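Two Arms and a Borrowed Bench

The Protdale workshop opens at six, and by seven the big table is usually taken. 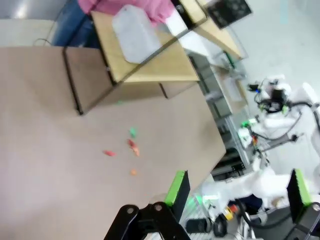 The group building Peneo has spent 12 weeks on one job – getting small colored pieces off a tabletop and into a container. Most of that time went to the gripper. The green pads on the fingers are the third set. The first were too slick and the second peeled.

Costs are split among four members and stand at $2,825, not counting the arms, which came secondhand. Wiring took longer than planned, and one cable run was redone twice.

In March they logged 50 tries in one evening. Nearly half ended with a piece in the container. Lighting was the main trouble, and new lamps are on order. The next step is getting both arms to share the table without stopping each other.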